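Odd Old Craft Books - a little catalog I keep

Hi! I'm Javiera, and what you've landed on is the readme for my list of strange, dated and sometimes alarming craft and hobby books. It started as a text file on my desktop and it's now 652 rows, so I figured it was time to write down how it works before I forget myself.

Every row is one book. I only list a book if I've had it in my hands or if one of the other contributors has (more on them below), so if your favorite macrame-for-motorists title is missing, that's probably why. No ebooks, no magazines, no loose pattern sheets - I tried doing pattern sheets for a month and nearly lost my mind.

What's in a row

title - exactly as printed on the title page, even when the cover says something else (and oh boy, do the covers say something else)
author - blank if there isn't one
decade - I gave up on exact years, half of these books don't print one
craft - one word, picked from a list of 40. Please don't invent new ones! "Miscellaneous glue" is not a craft, Gervasio
oddness - a score from 1 to 5, see further down
notes - anything goes

The file is plain CSV with commas, UTF-8, and quotes around any title that has a comma in it. If you open it in a spreadsheet program and Nicanor Fuentealba's accents turn to soup, you picked the wrong encoding on import. Try again with UTF-8 and they come right back.

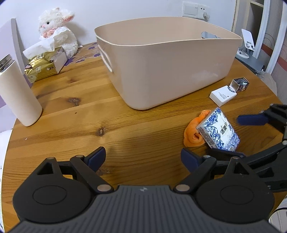
Oddness scores

A 1 is a perfectly normal book with one weird project in it. A 3 is a book I'd read out loud at dinner. A 5 means I had to put it down and go for a walk, and there are very few of those. The best known (to me, anyway) is Lurnar's "Gifts from the Fuse Box," which has you making napkin rings out of things I would not want near a napkin. Courtois put out a whole run of papier-mâché books that I score as 4s, mostly for the faces. So many faces! All of them looking a bit to the left of you.

Scores are one person's opinion, usually mine. Lorena Insaurralde scored the knitting books and she's a lot kinder than I am, so a 2 from her could easily be a 3 from me. I thought about evening them out and decided I like being able to tell who was holding the pencil.

Known problems

- The Bosport books are listed twice in places, once under the old series name and once under the new one. I've merged 60 of them so far and I'm still going.
- "Drisance" is a publisher and also the name of a stitch in one of their own books. Searching for it gets you both.
- Decades for the soap carving section are guesses based on haircuts.
- Row 200 is blank on purpose. Hipólito Núñez has a script that breaks if I delete it.

Adding a book

Send me the row in the same column order, plus a line in the notes about your favorite page. I'll take badly formatted rows from people who write good notes, but please keep the title spelled the way the book spells it, typos and all. I go through new rows in batches, and the last big one was in April.

You can copy the list, sort it, print it, whatever you like. If you put it up somewhere else, leave the contributors' names on it - they did a lot of squinting at tiny print.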